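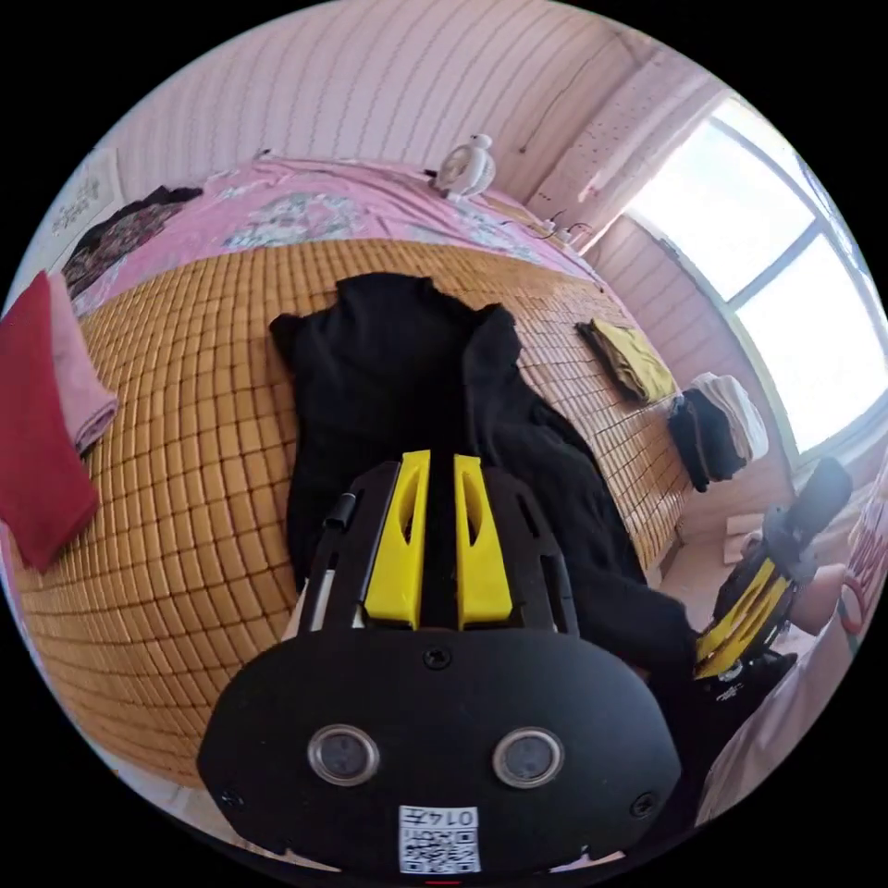
NONSTEAD, July — Fadwa Ezzat folds on the bed. A table, she told the Puston residents' bulletin, is seldom long enough for a sleeve.

Ms Ezzat leads the household skills course at the Benavides Centre, which enrolled 94 people this year. Her first lesson concerns dark garments, laid out with the collar away from the folder.

"Open the shoulders first," she said. "The sleeves can wait."

She recommends a bamboo mat over the mattress in summer. "It is firm, so the cloth lies flat — a soft sheet moves with your hands."

Towels are kept apart from shirts, and finished clothes are stacked near the side of the bed, dark beneath light. Asked whether the order mattered, Ms Ezzat said it was her mother's and she had never changed it.

The course resumes at 11 in the upper hall.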